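Flarnach Evening Courses: Frequently Asked Questions

When can I register?
Registration for the autumn term opens on Wed 26 June at noon. You can do it on our website or at the desk in Kowalchuk House.

How much does a course cost?
One course costs 158 euros. If you live in Flarnach or Kevberg, the price is 102 euros. Please bring a paper which shows your address.

Do I need to take a language test?
Only if you want to start above the beginner level. The test is written and you can repeat it one time.

Can I change my group?
Yes, in the first 2 weeks, when there is a free place in the other group. After this we cannot move you.

Do I receive a certificate?
You receive it if you were present in most of the lessons. We send it by mail in March. 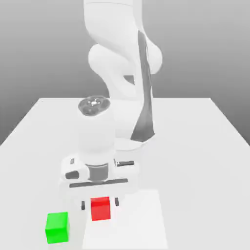 Harpreet MacPherson wrote to us that the address paper was refused at the desk when it was a phone bill, and asked what is accepted. We accept a rental contract or a letter from the town office. Phone bills are not enough.

Where can I park?
Behind the Undine swimming hall. Parking is free after six in the evening.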